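厨房台面上的东西，都是干嘛的？

给小朋友看的厨房小百科　第2篇

早上七点多，厨房最热闹。有人找杯子，有人找勺子，面包还没烤，牛奶在桌上。你站在旁边，够不着，也插不上手。那就先看。看台面。

台面就是柜子上面那一长条平平的地方。切菜、放碗、摆机器，全在它上面。平时天天见，可是你要问"这个为什么长这样"，大人有时候也得想一想。

今天就讲这个。讲快一点，马上要吃早饭了。

先说台面本身

摸一摸，凉的，对吧？石头的台面摸起来特别凉。大理石是一种石头，很久很久以前是石灰岩，埋在地底下，又热又挤，慢慢变成了大理石。石头里混进了别的东西，就留下一道一道的花纹。像云，像河，像谁拿灰铅笔乱画了一通。

不过！有花纹的不一定是大理石。很多台面只是印了或者做了大理石的花纹，里面是别的材料。光用眼睛看很难分出来。要问装厨房的人。

台面为什么要平？不平的话，汤会洒，鸡蛋会滚。鸡蛋滚下去的声音你肯定不想听。

台面为什么要滑溜溜的？好擦。一抹布过去，面包渣全走了。

墙上的小方块

台面后面那面墙，贴着瓷砖或者玻璃砖。这块地方有个名字，叫"后挡板"，也有人叫它防溅墙。防什么溅？水，油，番茄酱。要是普通的白墙，溅上番茄酱就留个印子，擦也擦不掉。砖就不怕。

小小的方砖拼在一起，叫马赛克。对，跟电视里打的那个马赛克是同一个词。一小格一小格的。古时候的人就会用小石头拼画了，拼鱼，拼鸟，拼大胡子的神仙。有的画要用好多好多小石头，拼的人腰都酸了。

砖和砖中间的缝，填的是填缝剂，干了就硬。缝最容易脏，擦的时候要顺着缝擦。

玻璃的马赛克会反光，早上太阳照进来，亮闪闪。颜色深一块浅一块，是故意的，全都一个颜色就有点闷。

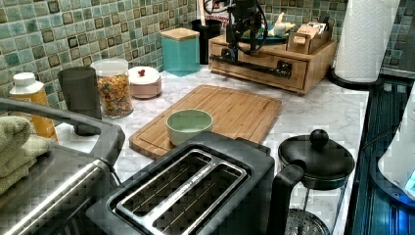

菜板也有学问。很多菜板是竹子做的，竹子其实是草，不是树！一种长得特别高的草。有的竹子长得飞快，好几年就能砍来用，树要等久得多。做菜板的时候，先把竹子劈成条，刨平，再用胶一条条粘起来压紧，所以凑近看，竹板上常常有一条一条的纹。再看板子边上那一圈浅浅的沟，绕着边走。这叫汁沟。切西瓜、切橙子、切烤肉的时候，汁会往外流，流到沟里就停住了，不会跑到台面上去。不切东西的时候，板子也能当个小桌子，放个浅绿色的小圆碗正合适。

问你一个问题：为什么切生肉的板和切水果的板要分开？

生肉上面可能有细菌，看不见。切完肉再切苹果，细菌就搬家了，搬到苹果上。所以好多人家有2块板，一块切肉，一块切水果和面包。用完马上洗，洗完竖起来晾。别泡在水里，竹板泡久了会裂，还会发霉。

烤面包机

两条长长的口子，一边放一片面包。口子里面有细细的电热丝，通上电就发红发热。烤面包机不用火，靠的是这些丝。热把面包表面的水赶跑，面包就变脆，颜色也变了，从白到黄到棕，闻着特别香。这个变化有名字，叫美拉德反应。名字有点长，记不住没关系。你就记得：香味是烤出来的。

烤太久呢？黑了。苦了。还冒烟。

面包烤好了为什么会跳起来？你按下去的时候，底下有弹簧被拉住了，时间到了，机器一松手，弹簧"砰"一下把面包送上来。有的孩子每次都吓一跳，每次都笑。

注意！口子里面绝对不能伸叉子、勺子、小刀。面包卡住了，叫大人。大人要先拔插头，等它凉了再弄。这条没得商量。

还有，机器肚子底下一般有个小抽屉，接面包渣的。好久不倒，渣子会糊，一股焦味。你可以提醒大人倒一倒。你来当"面包渣队长"。

烤箱和它的亲戚

台面上有时候还有一个小烤箱，或者空气炸锅。空气炸锅不是用空气"炸"，它里面有个风扇，把热风吹得呼呼转，食物四面都热。薯条就脆了。用的油比真的炸要少很多。

它们外面的金属壳会烫。刚用完的时候，手离远一点。门把手常常是黑色的，多半是塑料一类的，没那么烫，可是也先问再摸。搭在机器上的毛巾呢？用机器以前要拿走，毛巾碰到太热的地方会着的。

法压壶

有个玻璃的壶，盖子上顶着一个小圆球。好多小朋友以为是茶壶，也有人以为是打气筒。它叫法压壶，大人用来泡咖啡。

怎么用？磨碎的咖啡豆放进去，倒热水，等4分钟。然后抓住小圆球，慢慢往下按。圆球连着一根杆，杆下面是一张金属的网。网很细，水能钻过去，咖啡渣钻不过去，就被压在底下了。上面的就是咖啡。

这就是"过滤"。你在沙滩上用筛子筛沙子，也是过滤。小的过去，大的留下。一个道理。

小孩不喝咖啡哦。咖啡里有咖啡因，喝了心跳快，晚上睡不着。想玩的话，可以请大人用凉水和一把干树叶（碎的）试一次，你来按。按的时候手要稳，太快了水会喷出来。玩完洗干净再洗一遍，不然大人的咖啡有树叶味。

罐子们

厨房里罐子最多。透明的、不透明的，高的、矮的，带木盖的，带塑料盖的。

透明的罐子有个好处：一眼就看到还剩多少。彩色的麦片装在里面，也好看。不过快没了也藏不住，谁偷吃了大家都知到。

不透明的罐子挡光。茶叶怕光，香料也怕光，见光久了味道就淡了。所以它们喜欢住在黑黑的罐子里。

盖子为什么要盖紧？空气里有水，水是看不见的那种，叫水蒸气。麦片吸了水就软了，咬下去不脆，"咔嚓"变成"噗"。饼干也是，糖也是，糖会结成一大块，敲都敲不开。还有小虫子，它们最喜欢没盖好的罐子。

罐子上最好贴个标签。白白的粉，可能是面粉，可能是糖粉，可能是盐。有人把盐当成糖放进粥里。后来全家都喝了很多水。

木勺和勺子筒

木勺不烫手。金属勺子放在热锅里，一会儿把儿也热了，因为金属传热快。木头传热慢，勺子头在热汤里，把儿还是能拿的。木勺也不会刮坏不粘锅。

长长的勺子、铲子都站在一个筒里，头朝上。做饭的时候一伸手就有。要是躺在抽屉里，得翻半天，锅里的蛋都糊了。

厨房纸

一卷白纸，中间有个洞，套在架子上。架子底座要重，不然你一扯，整个架子跟着跑。扯的时候一只手按住上面，另一只手往旁边撕，虚线那里最好撕。

厨房纸上有小鼓包，摸摸看。小鼓包让纸里多了好多小空隙，水就钻进空隙里去了。所以它比写字的纸能吸水。试一下：一张厨房纸，一张作业纸，各滴几滴水，看谁喝得快。作业纸要用写过的、不要的！

不过一张纸擦一次就扔了。洒了一点点水，用抹布就行，抹布洗洗还能用。

会说话的圆筒

有的厨房里有智能音箱，圆圆的，像个罐头。它能定时。煮鸡蛋的时候两只手都是湿的，喊一声就好，不用碰。它里面有麦克风，听得见你说话，所以喊它之前先问问大人可不可以。别放在水槽边上，它怕水。

小任务

选一个做，不用都做。

一、找一找你家台面上什么东西要插电。离水槽远不远？太近了告诉大人。

二、闭上眼睛，让大人把3样东西放你手里（凉的、安全的），猜猜是什么做的。木头？玻璃？金属？

三、量一量台面有多高。拿卷尺，从地板量到台面。有一家量出来是80厘米，你家呢？再量量你自己，看台面到你的肚子还是到你的下巴。过了生日再量一次。

四、画一张台面地图。菜板在哪，面包机在哪，罐子在哪。画好贴在冰箱上，大人收拾完了可以对着看，有没有放回原来的位子。

几个词，念一念

后挡板：台面后面防溅的墙。
汁沟：菜板边上接果汁肉汁的沟。
过滤：小的过去，大的留下。
电热丝：通了电会发热的金属丝。
马赛克：小块块拼起来的图案。

下一篇讲水槽，水为什么转着圈流下去，还有下面那根弯弯的管子为什么非得弯着。管子那段特别好玩，里面一直存着一小段水，专门挡臭味的。先去吃早饭，面包要凉了。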